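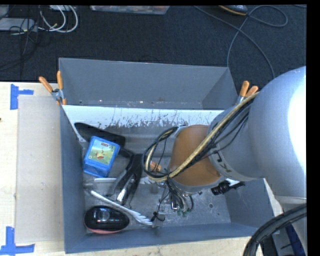 Have you ever wondered who decides what when a country has a big government in the capital and a smaller government in each province? I wonder about it a lot, because I write about it for a living, and kids ask me better questions on this than grown-ups do. The way I like to explain it is with a bin. Take the big gray one up top, with a white panel across the inside and a compartment on each side of it. It's a single bin, but it has two sections, and a country with provinces works a bit like that. One country, two lots of jobs, and a line in between.

The proper name for this is a federation. Canada is one, and so is Australia, where the provinces are called states. The rule book that says who gets which jobs is called the constitution.

So what goes where? In Canada, the federal government (that's the big one, in Ottawa) looks after things like the army, money, and dealing with other countries. The provinces look after schools and hospitals, and a lot of what happens to their own forests. Your town or city council does the really close-to-home stuff, like garbage pickup and the swings at the park.

Easy, right? Well, some jobs don't stay put! Rivers are my favourite example, because a river has no idea where one province stops and the next one starts.

Let me make up a country to show you. I'll call it Plallura. It has two provinces, Saltis and Kadomville, and a river called the Âu that runs through both of them. Saltis is upstream, so it gets the water first. One year the leader of Saltis says, "We want to build a dam and make electricity. It will give jobs to 200 people!" And the leader of Kadomville says, "Hang on, we have 80 farms down here, and they all need that water."

Who's right? Maybe both of them are, a bit. Saltis is in charge of building things on its own land. But the water goes on to somebody else, and now the national government of Plallura has to get involved too.

Here are some of the things they could do. They could sit down and talk until they find a deal, maybe a smaller dam, or a promise to let plenty of water through in summer when the farms are thirsty. The national government could help pay for something. Or, if they really can't agree, they could go to court, where judges read the constitution and say who has the power to decide. Court can take years, so leaders usually try talking first.

When real leaders meet like this, you'll often see them on the news shaking hands and smiling, even if they disagree about something huge. I used to think that was fake. Then my old teacher, Catherine Pollock, asked me if I'd ever had a fight with my brother about the TV and still helped him carry the groceries in. Of course I had! Two governments can argue about a dam in the morning and work together on a wildfire that same afternoon. They have to, really, as they're looking after a lot of the same people.

If you want to try this at home or in class, split into Saltis and Kadomville and give yourselves 21 minutes to make a deal about the Âu. Somebody should be the national government as well, and it's a harder job than it looks. Write your deal down and get all three sides to sign it.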